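De: Guðlaug Bech
Para: lista plantas-interior
Fecha: 2025-02-24
Asunto: Re: Abono foliar Keretti, ¿alguien lo ha probado en serio?

Colleen Gagnon escribió:
> Hola a todos. Llevo desde junio pulverizando las hojas con Keretti
> y estoy encantada. En el folleto dicen que las plantas tratadas crecen
> un 70 % más y que lo han comprobado con 583 ejemplares. Además deja las
> hojas con un brillo precioso. ¿Alguien más lo usa? En el vivero me
> recomendaron combinarlo con el sustrato Linine, pero no sé si vale
> la pena pagar los dos.

Hola, Colleen:

Me alegro de que tus plantas vayan bien, pero yo no le daría el mérito al frasco tan deprisa. Empezaste en junio. Con esa luz y esa temperatura crece casi cualquier cosa que tenga raíces sanas, también las mías, que solo ven agua del grifo y un abono corriente cuando me acuerdo.

El folleto lo he leído entero, dos veces. El 70 % no dice respecto a qué. ¿Plantas sin abonar? ¿Plantas con otro abono puesto en la tierra? ¿Crecimiento en altura, en peso, en número de hojas? Tampoco dice cuántos de esos 583 ejemplares eran testigos, ni de qué especie. Escribí a la dirección de contacto y me contestaron con el mismo folleto en PDF.

Una hoja grande y verde es agradable de ver, no lo discuto, pero a simple vista no se sabe con qué la han regado.
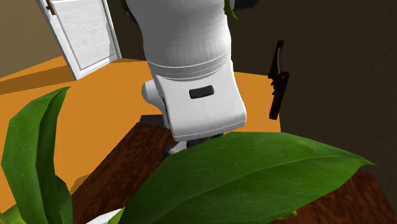 1. Sobre el brillo

El brillo me convence todavía menos. Un paño húmedo quita el polvo y la hoja ya parece otra. Si el producto lleva algún aceite o cera (la etiqueta habla de "agentes de acabado" y ahí se queda), lo que ves es una película. Yo no la querría sobre mis calateas.

2. Sobre Linine

El saco cuesta unos 20 euros y, por la composición que declara, es fibra de coco, perlita y algo de compost. Eso se mezcla en casa en un cubo. Que "potencie" el abono foliar me parece una frase de mostrador. Si lo que entra por la hoja entra por la hoja, que me expliquen qué pinta la tierra.

3. Una prueba que sí me creería

Dos esquejes de la misma planta, misma maceta, misma ventana. Uno con Keretti, otro pulverizado con agua sola, y cambiarlos de sitio cada semana. Mides la hoja más nueva con una regla y lo apuntas. Con dos esquejes no se demuestra gran cosa, así que mejor si se anima más gente de la lista. A los 91 días comparamos cuadernos.

Si sale que funciona, compro un frasco y lo digo aquí mismo. Mientras tanto, Colleen, guarda el tique y mira si tienes apuntado cuánto crecieron las tuyas el verano anterior. Me interesa más ese dato que todo el folleto.

Un saludo,
Guðlaug

P. D.: El que preguntaba por la cochinilla en el hilo anterior, que mande también el envés de la hoja, por favor.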